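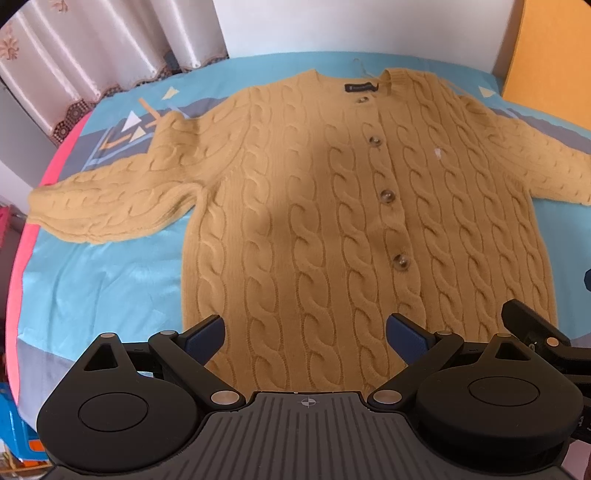

Prultance Opens Sign-Up for August Knitwear Care Days

Free sessions will cover folding, storing and mending sweaters and cardigans before the cold months

Prultance, the clothing care and repair company, will hold a series of free Knitwear Care Days in August at its Bennani Street workshop. The sessions are open to anyone who owns knitted clothing and wants to keep it in good shape between seasons.

Each session lasts an hour and has places for 100 people. Visitors can bring one knitted item from home. Staff will check it for loose buttons, pulled stitches and thin spots, and will show how to fold it for a drawer or shelf. Small repairs will be done on the spot at no charge. Larger jobs can be left at the counter with a written quote.

"Most of the cardigans that come to us have been stretched on a hanger," said Nabila Erraji, head of repairs at Prultance. "A heavy cable knit should be folded. Lay it face up on a bed, close the buttons, smooth the sleeves out to the sides, and then turn it over and bring them in across the back."

Last year the company repaired 3100 garments, and 613 of them were cardigans. Button replacement was the most common cardigan repair, followed by work on cuffs and elbows.
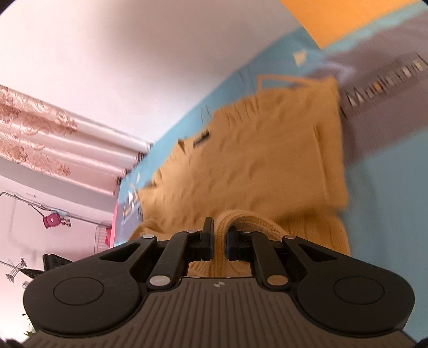
Page last changed: Saturday, 4:15 p.m.

The August program has four parts: sorting, cleaning, folding and simple mending. The folding part uses a bed-sized table, so that people can practice the same steps they would follow in a bedroom. Thick knits with raised cables get extra time. They take up more room than flat knits and tend to hold a crease if they are packed under other clothes.

Visitors will also be shown how to pick up a sweater with support under the body of the garment, which puts less strain on the neckband and shoulders. A printed sheet with the folding steps will be handed out at the end of each session.

Storage boxes for the practice tables are being supplied by Zakex. The boxes will be on sale at the workshop during the program, but no purchase is needed to take part.

"We get a rush of repairs as soon as the weather turns," said Lewis MacBrayne, workshop manager. "If people look over their knits in August, they can have a button sewn back on before they need to wear the thing."

Items should be clean when they are brought in. The workshop cannot accept leather, fur or beaded pieces. Children are welcome with an adult.

Places can be reserved at the front counter or through the sign-up page on the Prultance website. Walk-ins will be admitted if there is room.

About Prultance

Prultance cleans, repairs and stores clothing for private customers and small shops. It also runs the Pekeo mending class for beginners.

Press contact: Lewis MacBrayne, Prultance workshop office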